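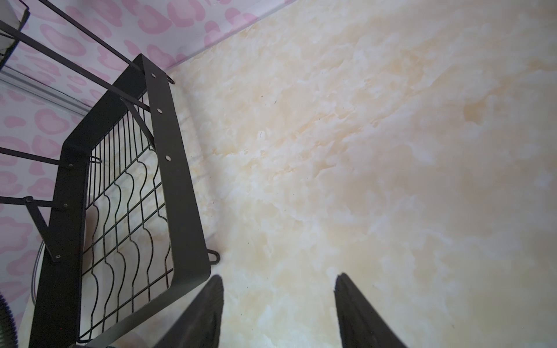 La foire aux questions de Tamora, rédigée par quelqu'un qui n'y croit qu'à moitié. Le projet consiste à enregistrer des gens qui rangent de la vaisselle au moyen de deux bras, puis à donner le tout à un modèle en espérant qu'il en tire une habitude. Vu du poignet, le travail se résume à deux doigts noirs, un égouttoir en fil ondulé et un plateau marbré clair sur lequel une assiette pâle ne ressort pas beaucoup. Getachew Tekleab trouve ce fond très bien. Moi pas.

Combien d'exemples avez-vous ?
Plus de 855 épisodes gardés en juin. Le chiffre impressionne les visiteurs. Il dit peu de chose tant qu'on ignore combien se ressemblent, et sur ce point nos fiches sont maigres.

Qui pilote les bras ?
Etenesh Feyisa et Mitiku Shiferaw, à tour de rôle. Le modèle apprend donc surtout leurs manies. Mitiku présente toujours l'assiette par le bord droit, Etenesh hésite avant de lâcher.

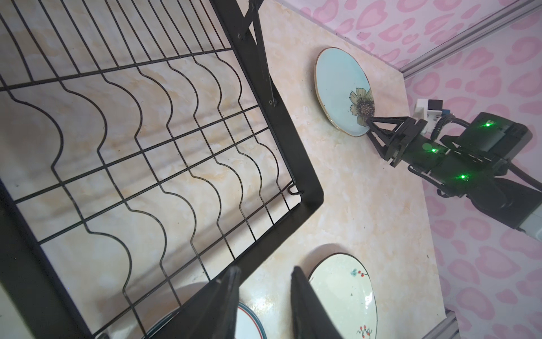
On nous objecte que deux pilotes suffisent pour débuter. Peut-être. J'attends toujours l'essai avec un troisième, promis par Hostwood au printemps.

Jetez-vous les épisodes ratés ?
Ceux qui finissent par une chute, oui. Ceux où le pilote se reprend, non, et c'est Letay Gebremichael qui tranche. La limite entre les deux est floue, quoi qu'en dise le guide d'annotation.
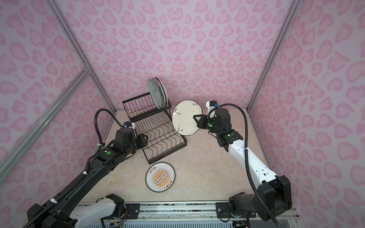 Le guide tient en 7 pages et deux relecteurs ne classent pas toujours le même épisode de la même façon. Si vous réutilisez nos étiquettes, relisez-en un échantillon vous-même.

Pourquoi des assiettes à motifs ?
Pour que le modèle ne s'attache pas à une seule apparence. L'argument se tient, mais une fleur peinte ne change ni le poids ni le diamètre. Damián Yáñez réclame des bols depuis le début.

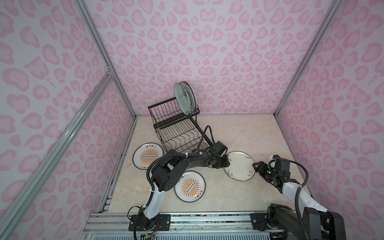
Il n'a pas encore eu gain de cause.

Est-ce que cela marchera dans ma cuisine ?
Je ne le promettrais pas. Toutes les prises viennent du même poste, avec les mêmes parois roses. Beltov parle de « généralisation » dans sa plaquette ; demandez-leur sur quel évier.

Peut-on obtenir les données ?
Oui, en écrivant à Letay. Précisez si vous voulez aussi les vues de poignet, elles sont livrées à part.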